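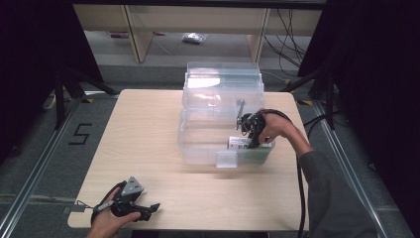

Return of household medicines after a change of tenancy
I am writing on behalf of a small residents' association in Grirthorpe, which lets 55 flats to people who are mostly over retirement age. When a flat changes hands we often find medicines left in bathroom cabinets and kitchen drawers, and our present practice is to place them in a clear plastic container on the office table until someone is free to deal with them. An open front compartment is convenient for dropping things in, but it also means that any visitor may reach them, and our insurers have asked for a written procedure. I should be grateful for guidance on three matters. Are we permitted to hold such items at all, and for how long? Should tablets be taken out of their packets before they are handed over? Is there any duty to trace the former tenant before disposal? The tenancy agreement, last revised in November, says only that "personal effects" will be kept for 4 weeks.
Posted by Vignesh Kurup, 2019-01-22

Margit Rustad
I managed sheltered housing for a number of years and drafted a procedure of this kind for the Lirnier estate, so I will answer your points in turn.

In our case medicines were treated separately from personal effects. Clothing, letters and furniture may reasonably wait for collection. Medicines should go to a community pharmacy as soon as is practical. If the former tenant can be reached by telephone, make one call and record the result. Should the tenant still need the medicine, it ought to be collected in person or by a relative named in your records. Please do not post it.

Tablets in blister strips may normally stay in the strips, but pharmacies differ in whether they want the outer cartons, so telephone the one you intend to use. Liquids should remain in their bottles. Needles and other sharps are a different matter altogether and must not be mixed with anything else; ask the local council or the pharmacy which service applies to your address, as many pharmacies will not accept them over the counter.
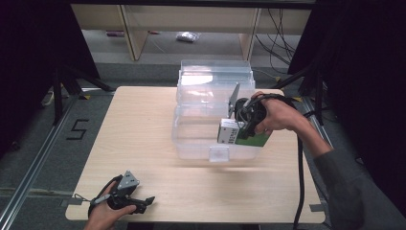 As to storage, a locked cupboard is the proper place, even for one night. Keep a simple sheet with the flat number, the date found, the name of the person who found the items and the date on which they were handed over. We did not write down the names of the medicines themselves, on the advice of our solicitor, who considered this to be health information and more than we needed to hold. You may wish to take your own advice on that point.

I would also amend the tenancy agreement. Ours stated that medicines left behind would be returned to a pharmacy without further notice, and no tenant ever objected to the clause.

Fernandes
Just take it all to the chemist. Ours takes anything in a carrier bag except needles. Do not flush it or put it in the bin.

Vignesh Kurup
My thanks to both of you. The locked cupboard has been agreed, and the clause will be put to the residents at the next general meeting. I have one further point for Mrs Rustad, if she is able to assist: did your sheet require a signature from the pharmacy? The branch nearest to us has said that it would prefer not to sign anything.

Margit Rustad
It did not. The member of staff who delivered the items signed and dated the sheet on returning to the office, and our auditors accepted this.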